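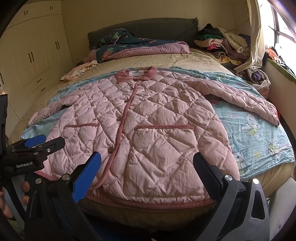
BARKBY COAT EXCHANGE OPENS ITS DOORS AGAIN THIS OCTOBER

Families in Barkby are warmly invited to bring in the coats, jackets and snowsuits their children have outgrown and take home something that fits, as the Barkby Coat Exchange returns to the old Henao mill building for another season.

The exchange runs every Friday in October from 2 in the afternoon until 7 in the evening, which we hope gives the after-school crowd and the after-work crowd an equal chance at the good stuff. Entry is free, and you are just as welcome if you have nothing to bring. Come anyway – there is coffee, and there is usually cake!

Last season 1789 garments found new homes through the exchange, from tiny padded suits to grown-up parkas with years of wear left in them. Quilted jackets go especially quickly, so anyone with one hanging unused at the back of a closet would be doing a neighbor a real kindness by passing it on.

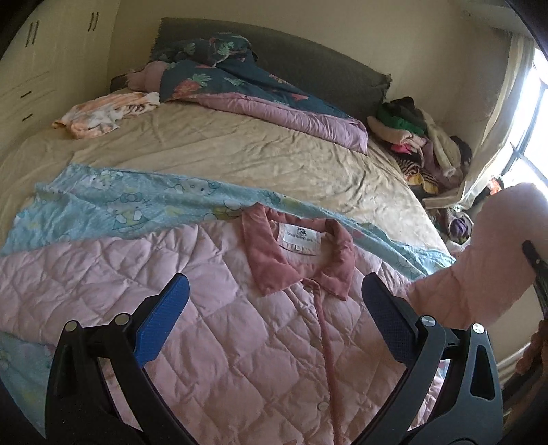 Varside Community News – Page 2

Clothing should be washed and dry, with zippers and snaps in working order. A missing button is no trouble at all, as the mending table will be back, with thread and spare buttons supplied by Skaltex, the fabric store on the square. Please check the pockets before you leave home. We have a whole shoebox of mittens, house keys and grocery lists from last year, and we would dearly love to return them.

Larger donations can be left at the side entrance on exchange days, where someone will gladly help you carry them in. We can't take shoes or bedding this time around, much as we would like to, as the building is short on shelves.

Parking is free behind the mill, and the Varside bus stops across the street. Anything left at the end of the month will go to the winter clothing drive in Varside.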